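Write Down Where the Ketchup Goes
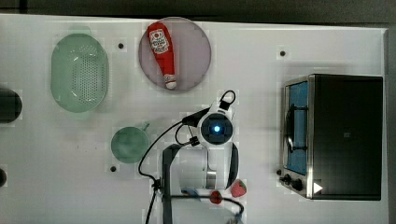
Photo: Stadness Workshop

December 29, 2021

I have been grumpy about robot rules for most of this year, and I figured I'd get it out of my system before the new one starts.

Let me back up a little. I help out a couple of evenings a week at a small shared workshop (Stadness, if you know it, and if you don't, the parking is terrible). A few of us there are teaching an arm to do kitchen chores with toys. Ketchup bottle on the pink plate, strawberries off the table, cup next to the colander, that kind of thing. It's about as low-stakes as robotics gets. And I have come to believe that toy kitchens need better rules than they've got, and that the rules most groups start with are the wrong ones.

When we got going, somebody passed around the Bruvell guide, which a lot of small labs borrow from. It's 59 pages long. I read all of it, on a train, with a highlighter! There's good stuff in there about emergency stops and keeping your sleeves out of things, and I wouldn't change a word of that part. You keep a person within reach of the stop button whenever the arm has power. You don't reach in to fix a strawberry while it's moving. Fine. Great. Print it big and hang it up.

But then you get to the part about the work itself and it goes all foggy. "Objects should be arranged in a suitable manner." Suitable to whom? "The operator should confirm a satisfactory result." I've watched two people look at the same bottle lying across the same plate, and one of them marked it done and the other marked it failed. They were both being perfectly careful. One of them thought "on the plate" meant on the plate. The other one thought a ketchup bottle ought to be standing up, because that's what ketchup bottles do at her house.

So who was right? I don't care! I really don't. Pick one and write it down. If lying on its side counts, say it counts. If the cap can hang over the rim a little, say that too. What drives me up the wall is finding out in the second month that half the runs were scored one way and half the other, and now you've got a pile of numbers that don't mean anything. We threw out 17 runs in December over that bottle. I was the one who had scored most of them, so I'm allowed to complain.

My second gripe is with cables. Every guide I've read has a nice paragraph about "cable management," and it's always written by someone picturing a factory cell with everything bolted down and tucked into a channel. On a tabletop the cables come off the wrist and loop around across the same surface the toys are sitting on. That's normal life. A rule that says "no cables in the work area" just gets ignored by lunchtime, and once people are ignoring one rule they get pretty relaxed about the others. I'd much rather have one that says: before each session, move the arm slowly by hand or at low speed through everywhere it's going to go, and watch the slack. It takes nearly six minutes. People will do a thing that takes six minutes.

Now, I know the other side of this, because I hear it every time I bring it up. A friend who used to work with the Vitale crew thinks written rules make people lazy, that you stop looking at the table and start looking at the checklist. And there's something to it. The Gavmont checklist (we tried it for a while) had so many boxes that I caught myself ticking them from memory while I was taking my coat off. That's worse than having no list. But the fix for a bad list is a shorter list, I think, and I've never been talked out of that.

Ours is down to a single sheet now. Where each toy starts. What counts as finished, toy by toy, in plain words a visitor could follow. Who has the stop button. What you do when something rolls away, which with strawberries is a real question, believe me. And there's a blank space at the bottom for arguments, so that when two of us disagree about a run we write the disagreement down right then and settle it before the next one.

I'd love to see the bigger guides steal that last bit. They can have it for free. The safety pages are in decent shape, and they got that way because somebody sat down and spelled out exactly what they meant. I'd like the same treatment for the toy oven and its door, please. We start on that one next, and there's already a fight going over what "closed" means.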